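About Grirkow Baking School

Hi, and welcome! I'm Ramil Panganiban, and I started Grirkow because I couldn't stop talking about bread. My family had heard enough about sourdough starters by then, so I rented a kitchen on Alexiou Street, put up a sign, and hoped a few people would come and listen to me instead. They did, and a lot of them are still coming.

We teach home baking to regular people. You don't need a stand mixer or a fancy oven, and you certainly don't need to know what a baker's percentage is (though I'll happily tell you over coffee). Most of our students arrive having made boxed brownies and maybe one banana bread, and they go home from the first class with a real loaf under their arm. I love that moment every single time.

What we teach

Our main course is called First Loaves. It runs for six evenings and starts with a plain white sandwich bread, then moves on to rolls, focaccia, a braided egg bread and a seeded rye. The last evening is cinnamon rolls, and that one always runs late — people want to wait for the second tray.

After that you can go wherever you like. We have a pie class (all-butter crust, with lard for anybody who wants to try it), a cookie class that fills up fast in December, and a weekend course on layered doughs for people with patience and strong forearms. Kids ages eight and up have their own sessions in the afternoon. They make pretzels, pizza and a very messy monkey bread, and they're often better at kneading than their parents!

Classes are small. The kitchen fits 12 bakers at the big table, two to an oven, and I like to get around to everyone's dough at least once before it goes in to rise. If yours is too sticky, we'll fix it together.

How we bake

We weigh everything. I know a lot of you grew up with measuring cups, and so did I, but a scale makes baking so much easier and leaves fewer dishes in the sink. Our everyday sandwich loaf uses 800 grams of flour for two pans, and once you've made it a couple of times you'll have the numbers by heart. It bakes for 36 minutes at our place. Your oven may want a little more or a little less, and we spend part of the first evening on how to tell. 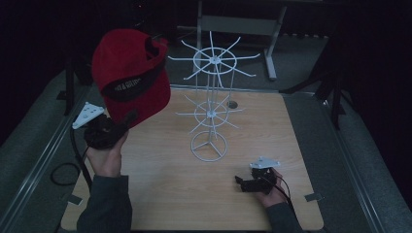

The flour comes from Revis, a small mill up the valley that grinds it to order, and the eggs come from whoever on our street has too many. Our starter is named Kunum. It lives in a crock by the window and gets fed every morning, and every student who finishes First Loaves takes some home in a jar — please do feed it!

Come say hello

You're welcome to stop by before you sign up. The door is open on class afternoons while we're setting up, and there's usually something on the cooling rack to try. Gift cards are available at the front counter, and a single drop-in class is $40, with all ingredients and an apron to borrow included. If you have a food allergy, call us first so we can talk through which classes would work for you.

And if your last loaf came out like a brick, bring me a slice. I'd love to see what happened in there.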